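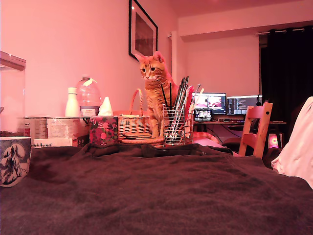
Last updated Aug 5, 2021

OK, so this is how I set up my little Fumovgate arm for work at home, start to finish. I've done it enough times now (moved apartments, swapped the gripper, moved the arm again) that I finally wrote the steps down, mostly so Urszula Witkowska would stop texting me for them!

## Before you plug anything in

Lay out your cables first. I like to leave a generous loop between the elbow and the gripper, more than looks tidy, because the wrist needs slack when it turns all the way over. My first setup had everything zip-tied flat and I yanked the connector right out on the second move. Tie the cable at the base and the elbow only, and leave the rest hanging.

Then go around the bracket screws by hand. Snug, and then a tiny bit more. The ones on the gripper clamp loosen faster than the others, so those get a dab of blue threadlocker. Let it cure overnight if you can stand to wait.

## Homing

1. Turn the speed limit down to 5 percent. Please do this one.
2. Power up and wait for the green light on the side of the arm. If it blinks, unplug, count slowly to ten and try again.
3. Start the controller in a terminal and run the homing routine.
4. Keep one hand on the power switch the whole time.

If a joint stops short of its mark, don't force it! Power down, move it gently back to the middle of its range and home again. Mine does this on the shoulder after a long break and it clears up by the second try.

## Setting the gripper
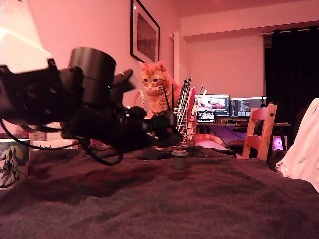 The jaws need their own calibration, separate from the arm, and the manual kind of skips over that. Open them fully and save that as 0, then close them on nothing and save that as 1,000. Now command 50 percent and look at them from the front. They should be half open and even on both sides. If one jaw leads, loosen its clamp piece, nudge it over and tighten it back up.

For grip force I start low and creep up. Practice on something light with a bit of give (a rolled sock is great) before you go anywhere near a mug. Nathalie Mertens runs hers a lot firmer than I do, but she has the Cultach rubber pads and I'm still on the bare jaws.

## Checking the reach

Turn the base 90 degrees each way at that same slow speed and watch the cable loop as it goes. You're looking for it to catch on a bracket or drag across the jaws. If it does, shift the elbow tie a finger's width toward the base and run it again.

Once that's clean, bring the speed up in small jumps. I stop at 50 percent at home and have never wanted more.

## Looking after it

Wipe the jaws down every couple of weeks, and use a soft paintbrush around the joints where lint and fur collect. Recheck the clamp screws while you're in there. I redo the whole gripper calibration every October too, plus any time I've had the jaws off.

Save your calibration file somewhere other than the control computer. Ask me how I know!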